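Most Renters in Gisadport Expect to Move Within 2 Years

June 27, 2019

More than half of the renters who answered a housing survey in Gisadport say they expect to leave their current home within two years, and most of those blame the rent.

The survey was carried out in April by Zutelus, a polling firm based in Prorkby. It reached 1313 adults by phone and mail. Homeowners were far more settled, and few of them had plans to sell.
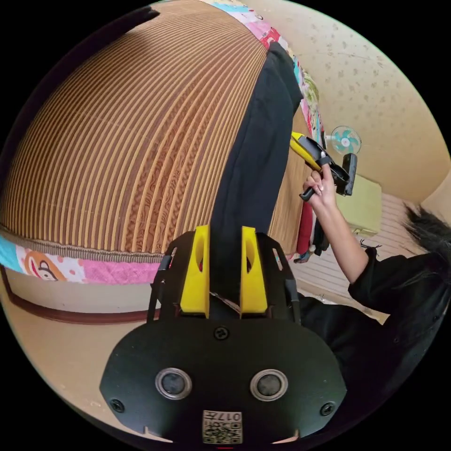
A woven mat and a patchwork quilt on a bed.

Renters in the Policarpio district were the least satisfied. Many said they had given up a second bedroom or taken in a relative to keep up with payments. Only 8 percent there thought they could buy a home in the county. 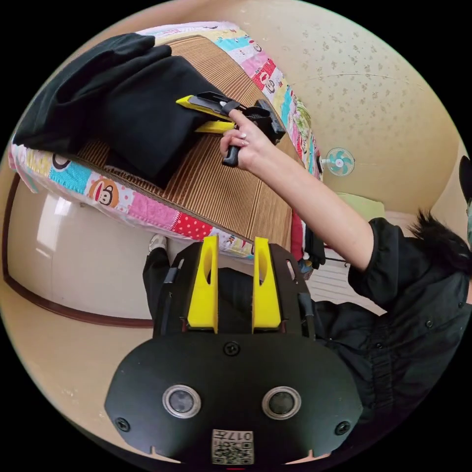
What People Want From the City

Repairs came up more often than new construction. Tenants asked for faster inspections and a phone line that someone answers. Owners were more worried about parking and water bills.

Views on a rent cap were split. Support was strong among people under 40 and dropped off sharply among retirees, including retirees who rent.

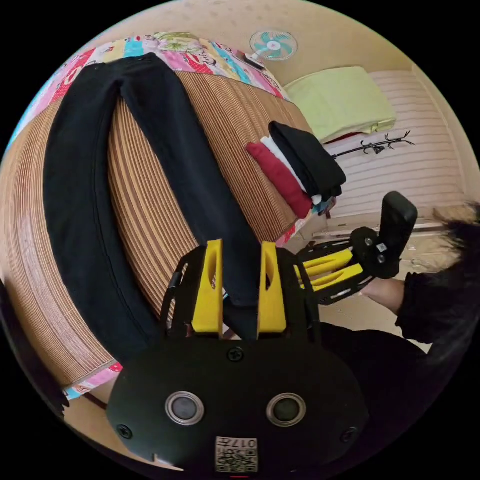 Black trousers laid out on a bed.

Zutelus also held longer interviews with 103 of the people surveyed. Several said they would stay if their lease ran longer than a year.

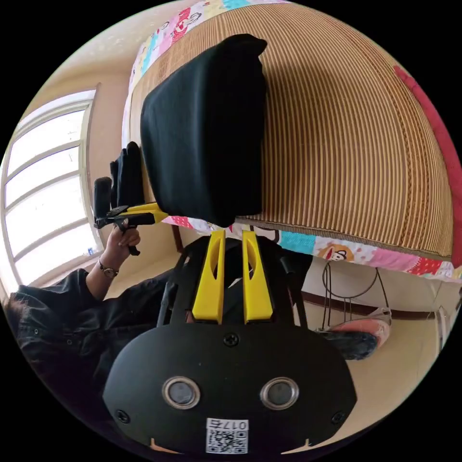
Next in the Series

The second part of the survey covers schools and bus service. The city council has asked for the full results before it takes up the housing budget.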